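Workshop tips: planning the money before you buy a robot arm

By Ekow Odoi

In our small repair workshop in Flancombe we wanted help with opening and sorting old desktop computers. Before we bought anything, we made several mistakes on paper, and I am glad they were only on paper.

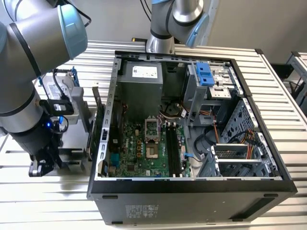
Start with the job and write it down in short steps: lay the case on its side, take out the memory, take out the cards, free the drives, put each part in its place. Beside each step write who does it today and how many minutes it takes. We found that only 4 of our steps were worth giving to a machine.

The price of the arm is one line in the budget. Please make separate lines for these:

Gripper and spare fingers. Ask the seller what one spare finger costs and how long it takes to arrive.
Table. A slatted aluminium top lets you bolt and move things freely. A thin kitchen-type table will shake.
Cables, and clips to keep them away from the joints.
Training for two persons. If only one knows the machine, his holiday stops the work.

Keep 15 per cent of the total aside. My colleague Bethel Jemal wanted more, and in October we used all of it on a second power line to the bench.

Measure the reach with your biggest case, not the usual one. Leave 40 cm free behind the table so that you can clean there.

Ask for a trial with your own computers. Trinik gave us six days, while Dretix offered only a film. Bring a case with a stiff drive latch and one with a tight memory slot.

Ask also who answers the telephone after the first year, and get the name in writing.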